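Vrettos tablecloth, washable cotton
From the Alla collection by Tilport

A table is used every day, and the cloth on it should accept this. We made the Vrettos for the kitchens where people eat, do homework and leave the shopping, all on the same table. 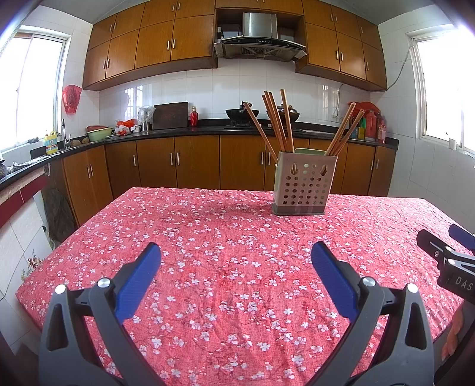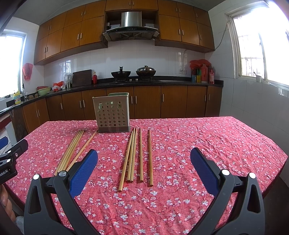 Both show a cloth in red-pink with a flower print.

The fabric is cotton with a tight weave. It is not coated, so it falls softly at the corners and it does not feel like plastic under the arms. Before sewing we wash the fabric once. Because of this the cloth shrinks very little at home — please still leave some extra length when you choose your size.

Size
Measure the top of your table and add the drop you like on every side. For daily meals a short drop is more comfortable, especially with small children who pull. If your table is extendable, measure it open. Round tables need the round model, which is sold on its own page.

Care
Wash at a warm temperature, with similar colors. Wash it alone the first two times. Do not use bleach. Tomato and wine should be rinsed with cold water as soon as possible, and oil needs a little dish soap before the machine. Iron on the back side while the cloth is still damp.

Delivery and returns
Orders leave our warehouse in Brudden within two working days and arrive normally in seven. You can return an unwashed cloth within 10 days. Cloths cut to a special size cannot be returned, so please check your numbers twice.

For special sizes write to Marina Konstantinidis. For shops and restaurants the contact is Nizar Awad.

Page updated November 17, 2021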